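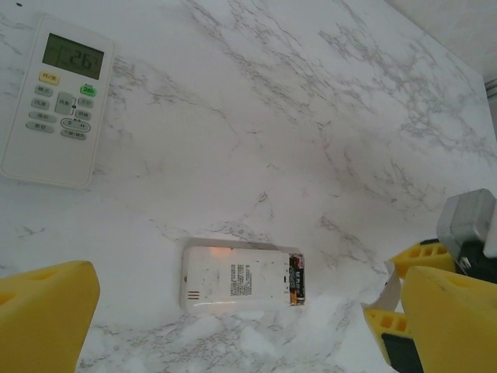
The woman who runs the kitchen at Stutberg has been making bread for most of her working life, and she does not believe in your sourdough starter.

"I believe it exists," she says. "I don't believe it's from 1890."

We are talking at four in the afternoon, when the lunch plates are done and the dough for Monday is resting under its cloths. I had come to ask about the rye loaf, a dense, dark thing with caraway that people drive out of town for. She would rather talk about what is wrong with bread writing, and I let her, partly as I have my own doubts about anyone who claims a loaf can change your life.

Her rye is built on a recipe from Kolář, the bakery where she trained. It used 633 grams of flour to a tin. She still weighs out 633. Does the odd number matter?

"No. It was what fitted the tin. You could use 640 and your mother wouldn't notice." So why keep to it? "I've got the same tins."

She is just as brisk about the long ferment. I have read that a rye needs two days, sometimes three, and I have read it mostly on the websites of people selling courses. She gives hers 34 hours in the cold, and admits that she picked the figure to suit her shifts. "It tastes good. It might taste good at 20. I'd have to get up at two in the morning to find out, and I'm not going to."

I asked about stoneground flour, expecting a speech. The kitchen buys from a small mill called Wevitero, and the menu says so in rather large letters. She likes the flour. She is less sure that diners can taste it. She once baked two batches, one with Wevitero and one with supermarket rye, and put them out for the staff without labels. They split down the middle - "and the ones who got it wrong were very annoyed with me".

I can't say I was convinced by everything. She insists the loaf must rest a full day before it is cut, and when I pressed her for a reason she said it was how she had been taught, an answer she would not have accepted from me. I cut mine after 60 minutes. The middle was gummy and stuck to the knife, so she may have that one.

Does she bake at home? "Toast," she says. "I make toast."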